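# Tabletts: Bestand, Stapelung, Zustand

README zum Ordner `tabletts/` der Teeküche Darneck. Wer nur wissen will, wo die Tabletts hingehören: unteres Fach, flach, die großen unten. Der Rest ist für Leute, die es genauer brauchen oder gerade auf den Wasserkocher warten.

## Inhalt

- `bestand.csv`: 85 Zeilen, eine pro Tablett
- `stapel.csv`: welches Tablett auf welchem liegen darf
- `zustand.csv`: Flecken, Kratzer, Randschäden

Die Liste stammt aus der Zeit, als Plirkent und Jarnine sich noch eine Küche teilten. Damals sollten es 200 Tabletts werden. Bestellt wurde bei Urbańczyk, geliefert wurde in zwei Fuhren, und die dritte gilt weiterhin als unterwegs.

## Farben

Zulässige Werte im Feld `farbe` sind `weiss`, `beige` und `sonstige`. »Creme« war eine Zeitlang erlaubt und führte zu einem Schriftwechsel, dessen Länge in keinem Verhältnis zum Gegenstand stand. Alte Einträge mit `creme` wurden auf `beige` umgestellt. Eierschale, Sand und Elfenbein bitte gar nicht erst versuchen.

## Zustand

Das Feld `flecken` kennt die Stufen 0 bis 2:

- 0: sauber
- 1: grauer Schleier oder Schmutzspuren auf der Fläche
- 2: gehört in die Spüle und nicht in eine Tabelle

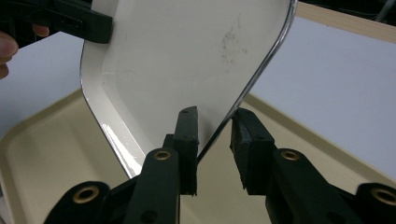

Stufe 1 wird am häufigsten vergeben und am seltensten begründet. Auf Weiß sieht man jede Spur, auf Beige angeblich keine, weshalb die beigen Tabletts in der Liste einen tadellosen Ruf genießen. Man sollte ihn nicht überbewerten. Geprüft wird bei Tageslicht und leicht gekippt, damit der Glanz am Rand nicht für einen Kratzer gehalten wird. 20 Einträge mit `rand = beschädigt` mussten deswegen zurückgenommen werden.

## Stapeln

Tabletts nur mit der gleichen Größe ineinanderlegen. Hochkant ins Fach stellen spart Platz, bis jemand das mittlere herauszieht. Nasse Tabletts kleben aneinander und werden dann als ein einziges gezählt, was die Bestandszahl im September erklärt.

## Bekannte Mängel

`groesse` ist uneinheitlich: Teils stehen dort Zentimeter, teils »das große«. Die Spalte `standort` gibt an, wo ein Tablett sein sollte. Wo es ist, weiß meistens die Besprechung nach der Mittagspause.

Korrekturen bitte als neue Zeile anhängen, alte Zeilen stehen lassen.

Kontakt: Teeküche Darneck, Fach neben der Tür | © Teeküche Darneck | Nach oben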